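Home | Guides | Boards & Tops | Oils | Contact

Section 3 – Oiling and setting up your Stallwood maple top

Read all of it first. Takes an afternoon plus overnight.

You need: Wivari board oil, two lint-free cloths, 220 paper, the four rubber feet from the bag. Gloves if your skin is touchy.

1. Unwrap. Leave the board flat in the room overnight, both faces open to the air. Room should be near 70 degrees.
2. Check for shipping dings. Small ones sand out. Big ones – email Letay Beyene before you oil, we can't take back an oiled board.
3. Sand lightly, with the grain. Around the swirls go easy, the grain changes direction and scratches show later.
4. Wipe off the dust. Dry cloth only.

CAUTION: Oily cloths can catch fire by themselves. Lay flat outside to dry or soak in water. Never ball them up in the trash.

5. Pour a small puddle of oil in the middle, spread out to the edges. End grain drinks more so do it twice.
6. Wait 20 minutes. Wipe off everything still sitting on top. Sticky board = too much oil left on.

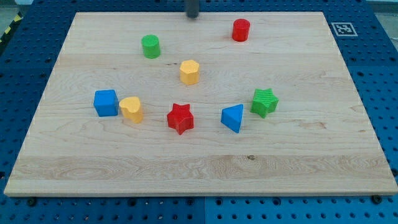
7. Flip and do the other side the same day. One-sided oiling makes the board cup.
8. Second coat after 3 hours. Third coat only if it looks patchy.
9. Screw in the feet, hand tight. No power driver, it strips the holes.

Note: knots and dark streaks are normal in maple and not a fault. They go darker with oil, thats fine.

Note: older Buvholm tops came with a factory wax. Strip it with mineral spirits first or the oil wont soak in. Open a window.

Full cure is 92 hours. Light use before that is OK, no wet glasses, no hot pans. After that re-oil when water stops beading – every few months for most people.

Never in the dishwasher. Never left standing in water.

Steps checked by Tiruwork Bogale, 11th April

Related guides
Fixing a cupped board
Gidey trestle legs – assembly
Removing water rings
Which oil for which wood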